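# Planning the Dunbar room: gallery for the equipment budget

We are a small team in Fanelville and we want to buy one mobile robot for office tidying work. Before we ask for money, we build the room in simulation and try the tasks there. On this page we collect the pictures together with our notes on cost. Last update: March 2, 2022.

**What we already pay for.** The simulation license from Demar is 200 dollars per month, and it covers 3 seats. We used it all of February and we think it is a fair price.

**What we compare.** Two offers are on the table, one from Demar and one from Virthorpe. The Virthorpe base is cheaper, but the charging dock is sold separately. Please read both offers to the last page, as the delivery costs are written there.

**Test runs.** In February we made 436 runs in the simulated room. Each run has a limit of 30 seconds. We will repeat the same set for the second offer, with the same limit.

**Room model, office corner**
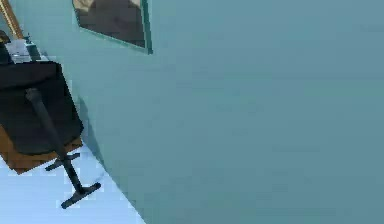

The question of the spare battery is still open. Demar includes one in the price and Virthorpe asks for an extra payment, so I put it on a separate line in the budget sheet. Training for the staff is also a separate line.

**Next pictures.** When the second set of runs is ready, I will add its pictures to this gallery. If you want the budget sheet before that, please write to the Dunbar planning address.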